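About Gasodo
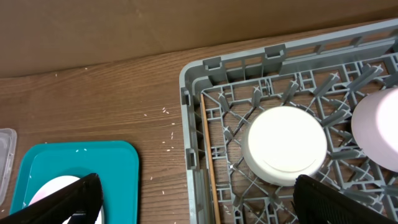

Gray plastic dish rack with upright prongs, on a wooden tabletop.

Gasodo is a contract testing laboratory for household plastics. We measure how molded kitchen and storage articles behave under load, heat, detergent and repeated washing, and we report the results to manufacturers, importers and retailers. We do not manufacture, sell or design products, and we hold no financial interest in any company whose goods we test.

History

The laboratory was started by Thérèse Melnyk, a polymer engineer, in two rented rooms behind a tool and die shop on Vachon Street. The first contracts were for creep testing of polypropylene shelving. Dishwasher exposure work was added when a shelving customer began to import drainers and cutlery trays and needed data on rib cracking. That side of the business is now the larger one. Shelving is still tested, mostly for repeat customers.

We moved to the present building on Bondov Road in August of the second year. The building has a ground floor with a concrete slab, required for the drop tower, and an upper floor used for conditioning, microscopy and records.

What we test

Drainers, racks and crates: static load, rim deflection, prong bending, prong pull-out, corner impact.
Food storage containers: lid retention, stacking load, stain uptake, low-temperature drop.
Bins and shelving: long-term creep, joint separation, caster fatigue.
Cutting boards: knife scoring, warp after wash, surface roughness.

Work on electrical goods, toys and medical articles is not accepted. Migration chemistry (overall and specific) is subcontracted to Troderus, and results from that laboratory are identified as such in the report.

Equipment

The wash exposure room has 40 machines running a fixed cycle with metered detergent and water adjusted to constant hardness. Each machine logs inlet temperature, sump temperature and cycle time. Creep frames are dead-weight loaded and read by dial gauge at intervals set out in the test plan. There are two universal testing machines, the older of which is reserved for flexural work at low load. The conditioning chambers hold 190 standard specimens. Larger articles are conditioned whole on open racking, and customers should allow additional time for these.

All load cells are calibrated yearly. Dial gauges are checked against gauge blocks before each creep series. Calibration records are available to customers on request and are not charged for.

Samples and reports

Send a minimum of five articles per test from a single molding lot, marked with cavity number if the tool has more than one cavity. Please do not wash or wipe the samples before shipment. Residual mold release affects the first cycles and we record it separately. State the resin grade if known. If it is not known, we identify the base polymer by infrared spectrum and note the result.

Reports give individual values, mean, standard deviation and a photograph of each failure. We do not issue pass or fail statements unless the customer supplies a written limit before testing starts. Tested articles are kept for 2 years and then recycled where the polymer allows it. Customers who want them returned should say so on the order form and will be billed for freight.

Staff

The laboratory is run by its founder, who signs all reports. Test technicians are trained on one method at a time and are authorized in writing for each. Visitors may attend their own tests by appointment. Closed shoes are required on the ground floor, and safety glasses are provided at the door.

Library

We keep a reference set of 259 retained moldings with known resin, age and exposure history, used for comparison in failure analysis. It may be consulted on site. Items are not loaned.

Address: Gasodo, Bondov Road, receiving dock at rear
Samples accepted weekdays, 8:00 to 3:30
Page last revised 11 Jun 2005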